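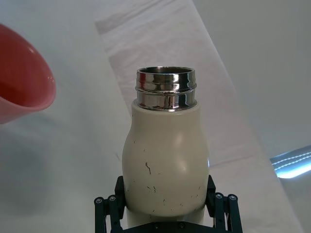
Looking after the gripper on a bench arm

These are the habits we've settled on for the two-finger grippers at Vorwood. They suit any small arm that spends its day picking up bottles, bowls and other kitchen things. Power the arm down at the wall before you put your hands near the fingers - the pause button doesn't count.

1. Wipe the finger plates
Use a damp microfibre cloth and a drop of dish soap, then a dry one. No spray cleaner, it runs down into the linkages. Do both plates, and get into the corners where the grey dust packs in. Flakes of paint off an old bottle will stick to the plates and mark the next thing you grip, so run a fingernail down each face when you're done.

2. Check the screws
Go over the linkage screws every 40 hours of running. Snug is enough. If one turns freely, take it out, clean the thread, and put it back with a small dab of medium threadlocker. Čestmír Bartoš puts a dot of nail polish across each head and onto the bar, so a loose one shows up from across the room. Any colour but black.

3. Set the grip on something you don't mind scratching
We keep a scuffed insulated bottle for this. Take the cap off, stand the bottle upright and close on the body below the shoulder, never on the threaded neck. Start at the lowest force setting and go up one step at a time. Lift 12 centimetres, hold for a slow count of 3, and put it down. Do that 3 times before you call it set.

4. Look at the cable
It should leave the housing in an easy curve, with enough slack for the wrist to turn both ways. Hand-tighten the connector sleeve. Pliers will chew the knurling and you'll have a hard time getting it off later.
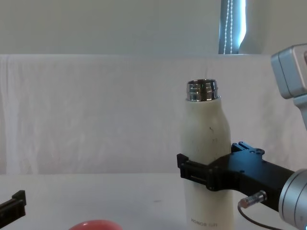 5. Cover the bench
Plain white cloth, ironed or at least shaken out. Dropped screws are easy to find on it. Wash it on its own, as the black dust gets into everything else.

6. Keep spares in one tin
Finger pads, linkage screws, one cable. Ours is on the Clurby shelf beside the threadlocker. Pads were last ordered in May. Write on the lid what you took.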